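Garage again until way too late. I told myself I'd quit at ten and then the gripper finally closed the way I wanted, so of course I kept going, and now it's past midnight and I'm writing this with cold tea and my shoes still on.

Where things are: the real arm is still bolted to the bench with its lid off, waiting on the new wrist cable (Brinditz says May, which could mean anything, they said April the last time). So I've been doing everything in the simulator. I was snobby about that for months! I wanted to see the real thing move. But I've gotten more done this week on the laptop than I did all winter with a wrench, and I haven't pinched my thumb once.

The job I set myself is dumb and simple. Pick up the mug, move it, put it down, leave the fruit alone. I call the whole project Dendura, after the street I grew up on, and tonight it got its own folder and everything. The mug went in first, then the orange, then an apple, all on a plain white table so I don't get distracted making it pretty (I spent an entire evening on wood grain once. Never again).

First bunch of runs were awful. The fingers came down too fast and the mug shot off sideways like a bar of soap. I had the friction set for something like ice, I think, left over from an old test. Fixed that. Then it would grab fine but let go too high and the mug would drop and bounce. A mug should not bounce. I lowered the release point by 4 millimeters and slowed the last bit of the move way down, and that's where I am now. 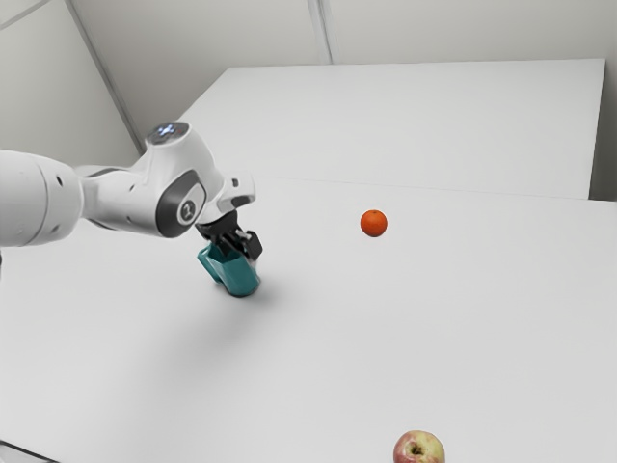 Anyway, I left it to run a batch of 2000 while I ate a sandwich over the sink. It got to 972 before the laptop fan started screaming and the whole thing froze up on me. I hadn't saved the log as it went, just at the end, so all of those are gone. I was so mad I went and swept the garage. It's very clean out there now, if anybody wants to come look.

Did the restart with batches of 30 and a save after each one. Slower, but I can live with it. The grip from above is what I'm happiest with. I'd been trying to come in from the side for ages and kept having trouble with the handle, and coming straight down with the two fingers is just so much easier to think about. I do want to try the mug turned different ways, with the handle pointing out instead of back at the arm. I bet that breaks everything.

Also need to think about the real table. Mine has a dip in it where the previous owner must have dropped an engine or something, and the fake one is perfectly flat, so my nice careful release height is going to be wrong on day one. Maybe a sheet of something on top? The Stollow place down by the tracks sells offcuts, I could go by after work if I get out on time.

To do: fan for the laptop. Email Brinditz about the cable, be polite. Save the log!!! Put the lid screws in a jar before I lose another one. Buy a mug I don't care about, no way am I using the good one for the first real try.

Bed. Tea's gross.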